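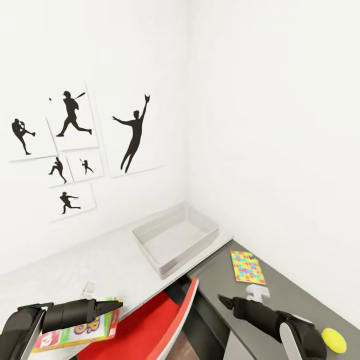 Figure 3. Silhouette prints in a staggered group, with the widest print to the right.

Section 3: Hanging a Group of Prints

This is the fun part! Your Prustevard set can go up in almost any arrangement, and if you change your mind, the adhesive strips let you start over without patching a single hole.

Before you start

Wipe the wall with rubbing alcohol and let it dry completely. Household sprays leave a film, so skip them. Freshly painted walls need three weeks before you stick anything to them.

1. Lay all the prints on the floor and shuffle them around. Take your time with this, and try at least one version you think you'll hate.

2. Trace each print onto the paper from the packing roll, cut out the shapes, and write the print's name on each one.

3. Tape the largest shape to the wall first, then work outward. Keep the gaps close to the same width, even if the tops and bottoms don't line up.

4. Step back to the doorway and look. Move things. Look again after dark with the lamps on!

5. Press two strips together until they click, peel one liner, and stick the pair to the back of the print near a top corner. Repeat for the other top corner.

6. Peel the remaining liners, line the print up with its paper shape, slip the paper out, and press firmly for 39 seconds.

Note: Each pair of strips holds 300 grams. Use four pairs on the widest print.

Caution: Do not hang prints over a bed or crib with strips alone. Use the screws in bag C.

Caution: Strips will not hold on brick, wallpaper, or textured paint.

To take a print down, lift it away from the bottom, then pull each tab straight down along the wall, slowly. Spare strips are listed in Section 7 under Cumach.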